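I have worked in textile sorting for 15 years, the last several at the Nurkham site, and I think we are having the wrong argument about the robots.

The argument in our break room goes like this. One side says the arms will take the jobs by next June. The other side says they can't tell a sleeve from a pillowcase and will be gone by then. I have heard both from the same person in one week.

What I see is duller. Sosico, which owns the site, has put arms on part of the handling work: pick up a piece, open it out, set it down for grading. Wool against acrylic, worn against torn, worth washing or not, all of that is still done by people with their hands. There were 112 of us on the floor before the arms came and there are 112 now. The number didn't move. The work did.
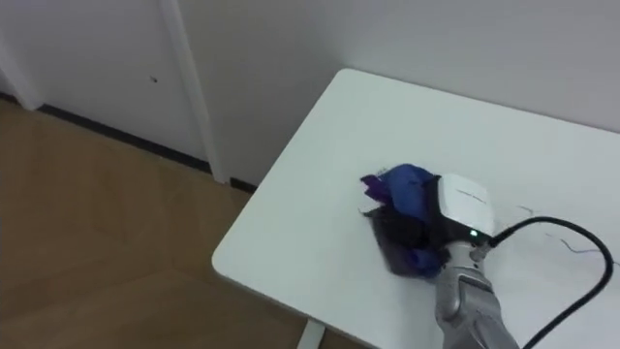
*A robot gripper on a bundle of blue, purple and black cloth.*

A bunched cloth is a hard thing to handle. It has no fixed shape, and folds hide the corners. A new sorter gets the knack in a few shifts and then can't explain it to you. Now some of us are asked to explain it. Ľudovít Kuruc, who has the bench next to mine, spends part of each shift marking where a piece should be taken hold of. He is paid the same grade as before. His job sheet still says "sorter."

I think that is wrong. If a company needs what a worker knows in order to set up its equipment, that is a second job and it should have a name and a rate. Iveta Paulík raised this at our last shift meeting and was told the marking was "light duty." It is lighter on the back. It is also 37 minutes a shift that used to count toward the piece bonus and no longer does.

The other thing that changed is talk. When two people shook out a load together, they talked, and a new hire picked up most of the trade that way. With an arm at the next station you work alone. Management likes the quiet. I would like them to say who is going to train the next group of sorters, and when.

I don't want the arms taken out. I had a shoulder operation and I am glad to lift less. But the lifting was never what I was good at, and the bonus should be worked out again with that in mind. Iveta's petition has 172 names on it, counting the people at the Lolon depot, who get their first arms next. It asks for a grade for the marking work and paid time for training. Sign it before the next shift meeting. The sheet is by the time clock.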